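Subject: Re: [urnent-users] page numbers restart in the middle of my document

> Hi all,
>
> Putting together the family cookbook again, 714 pages now with the
> index (yes I know). Page numbers are fine up to the end of the
> soups part, then they go back to 1 and start over. I did not ask
> for that. Also the contents page lists two different page 9s.
>
> Using Urnent, the current one, on the old laptop. The soups part
> was pasted in from a Randoreck file my cousin sent, if that matters.
> I tried deleting the number and typing the right one but then it
> was the same number on every page.
>
> Also can the title page have no number at all? Right now it says 1.
>
> Thanks

Quick one before I run out the door.

Yes the paste matters. Randoreck puts a section break at the end of everything it saves, and when you paste the whole file the break comes along with it. Each section keeps its own numbering setting. Yours is set to "start at 1".

So, fix:

1. View menu, turn on hidden marks. You'll see a dotted double line after the last soup.
2. Click anywhere in the text *after* that line. Has to be after, not on it.
3. Insert > Page Numbers > Options.
4. Change "Start at" to "Continue from previous section". OK.

Check the rest of the file while the marks are on. If you pasted more than one chapter from your cousin there'll be more of those lines, and every one needs the same treatment. I had a parish directory once with 32 of them, took me most of an evening.

Don't just delete the break. You can, but in Urnent the text before the break picks up the layout of whatever comes after, so if the next part is in two columns your soups will go two column as well. Ctrl+Z if you already did it.
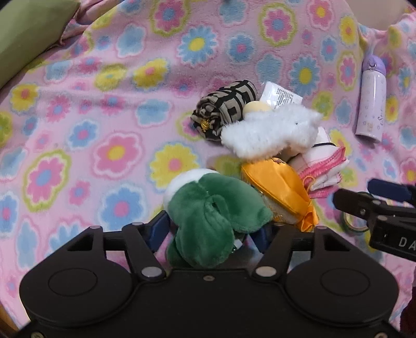 About typing the number by hand, what you deleted was a field. The footer is shared by every page in the section so whatever you type there shows on all of them. Take out your typed number, put the cursor where it was, Insert > Field > Page. It should go gray when you click on it. If it doesn't go gray it's plain text and you're back where you started.

Title page: Format > Page > "Different first page". Then leave the first page footer blank. That hides the number but the page still counts, so the next one says 2. If you want the next one to say 1, set the first section to start at 0. Looks wrong in the box but it's allowed. Only works if your title is a single page, if you have a dedication on the back of it you need a proper break after the dedication and start the new section at 1. In that case you leave "Start at 1" on for THAT section and nothing else.

Then the contents page. It will not update by itself. Right click on it, Update, pick "whole table" and not "page numbers only", the second one sometimes leaves old entries sitting there. Do this last. The two 9s should go away once the numbering runs straight through, they were both correct as far as the program was concerned. Same goes for the index, separate update, same right click.

With a file that size I'd save a copy first under a new name. And zoom back to 100 percent before you judge where pages are breaking, the older laptops redraw funny at other sizes.

Next time paste with Edit > Paste Special > Unformatted. You lose the bold and italics, which is a pain with recipes, I know. The other way is to select everything in the Randoreck file *except* the very last empty paragraph and copy that. The break is attached to that last paragraph, so leave it behind and it usualy comes over clean, bold and all.

One thing I'm not sure of: the Irkitz template has its footers locked, and if you started from that one, step 3 will be grayed out. Somebody posted a way round it in May, search the archive for "locked footer". I think it was just File > Template > Detach but don't hold me to it. The Adamczyk template doesn't have this, so if you havent started from either ignore all this.

If it still goes back to 1 after the steps above send the page before and the page after the break, just those two, not the whole book please. The list bounces big attachments and then we all get the bounce.

Back online after 9 tonight.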